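Home | Products | Ciltix Planner | Downloads | Support | Contact

Ciltix Planner: two-arm task software for people who would sooner be getting on with the job

Share 7 | Comments 3

Most of our customers come to us after a long afternoon spent trying to persuade two arms to share one table. Each arm is perfectly well behaved on its own, the cameras are fine, the hands are fine, and then you ask the pair of them to work on the same small object and everything becomes terribly polite and slow, or else rather alarming. Ciltix Planner grew out of exactly that sort of afternoon at our workshop in Grinstead, and we have been tinkering with it ever since (some of us at home as well, if our families are to be believed).

Put simply, Planner sits between your cameras and your arm controllers. It takes in what the head camera sees, keeps a running model of the table and the things on it, and works out paths for both arms together, so the left always knows where the right is heading. You tell it what you'd like done as a set of steps, it tells you which of those steps it thinks it can manage, and you can watch the planned movement on screen before anything moves at all.

We are very fond of soft and awkward objects here. A steel block will forgive a clumsy model. Balloons, towels and thin plastic won't, and they show up weaknesses in a planner far sooner than anything you might bolt down.

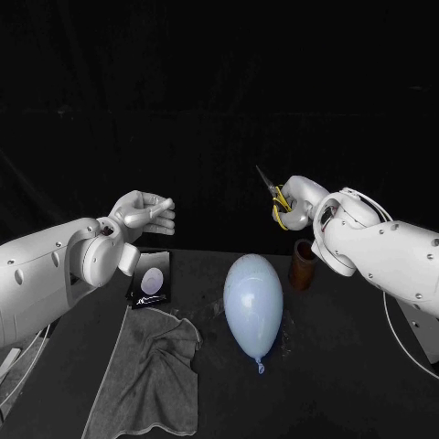 Two-arm bench task with scissors and a balloon, dark table and backdrop.

Tools are treated as part of the hand once they have been picked up. If the right hand has hold of a pair of scissors, the software adds the blades to the shape of that arm, and every path for either arm is checked against the longer outline from then on. You can set a keep-clear distance around the tip and a different one around the handles, and we'd suggest being generous with the first until you have got to know your own set-up. When the tool goes down again the extra shape stays behind with it on the table, still marked as something to avoid.

Soft objects have their own settings page, which we rewrote from scratch for this version and are quietly pleased with! Each one gets a squeeze limit, a preferred place to hold it and a note of how it is expected to hang when lifted. You may give a rough shape to begin with and let the camera side tidy it up as the work goes along. Shiny and see-through surfaces are still the hardest for it, so there is a slider for how much to trust the depth reading, and a plain dark table does help a good deal. 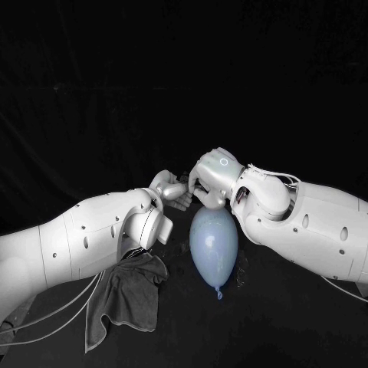 Handing things over, or having one hand steady what the other is holding, is set up as a single shared step. You choose which arm leads, and the other waits close by until the lead arm reports that its grip is good. Should either arm stop for any reason, both do, and the log will tell you which one asked first. The log keeps the last 2000 events by default, and you can raise that if you have the disk space and the patience to read them.

Planner comes with the Bellini viewer, our on-screen playback tool, and works with the Ultberg controller box as well as with most controllers that accept timed joint positions. If you aren't sure about yours, do send us the model name before you buy and we will give you a straight answer.

Current build: 1171, released November 23, 2018
Licence: per workstation, with updates included for 3 years
Next maintenance build: December

Existing users should back up their saved tasks before updating, as the older soft-object settings are converted the first time you open them and can't be changed back afterwards.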